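We use cookies to remember your settings and count visits. Accept | Manage choices

About Restent
Updated September. By Raed Atallah

Most companies that deal with clutter will tell you it's a matter of mindset. I've read the books. I've folded the shirts into thirds. I still had a kitchen drawer that wouldn't close, and I don't believe my mindset was what was jamming it.

Restent sorts mixed stuff. Desk drawers, classroom lost-and-found boxes, the contents of a car after a long vacation, the last carton from an office move that everyone labeled "misc" and then walked away from. You send us the box. We separate what's in it, bag it by kind, and send it back with a plain list. We don't tell you what to throw out and we don't ask whether it makes you happy.

We started with 4 people above a tire shop and there are 7 of us now. Qistina Goh runs the sorting tables. Struan Mackay handles shipping and answers the phone until 6, after which it rings and rings. I write the lists and, apparently, the website.

I was doubtful about the whole business at first, and I'm still doubtful about parts of it. Our categories, for example. We used to have more than 100. There was one for "novelty writing items" and another for "small promotional objects," and you could spend a good part of the morning deciding which of the two a pen from a bank belonged in. Qistina cut the list down over one winter. I argued for keeping a few of the old ones and lost. 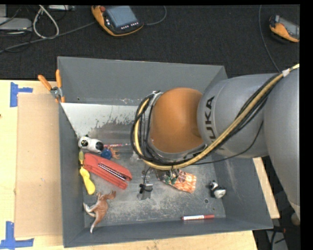 Raed Atallah

A red stapler-type thing, a small figure, a toy, a packet in crinkly orange and white: any sorting system looks good on paper until it meets a bin like that. Is the toy a toy if it came out of an office? We say yes. Does a packet go with food or with supplies? Depends on the packet, and we read the label before we decide. Something round and dark blue goes to "other" until one of us can put a name to it, and "other" is the category I trust least. A big "other" bag means we got lazy. Send it back and we'll do it over at no charge.

We use plain gray bins. I looked into the nicer kind with dividers, and the dividers mostly gave us new corners for things to get stuck in. A scuffed floor doesn't bother a stapler.

What we won't claim: that your drawer will stay sorted, that a sorted drawer will save you an hour a week, or that there's any science behind the order of our list. I've seen other outfits put a number on the hours. I'd like to know who was holding the stopwatch.

We don't take medicine, cash, anything leaking, or paperwork you'd need to find again by Friday's equivalent in your line of work. Jewelry is fine if you tell us it's in there. Please tell us it's in there.

For schools and offices, ask for Struan. For complaints about the categories, ask for Qistina, though she has heard mine already.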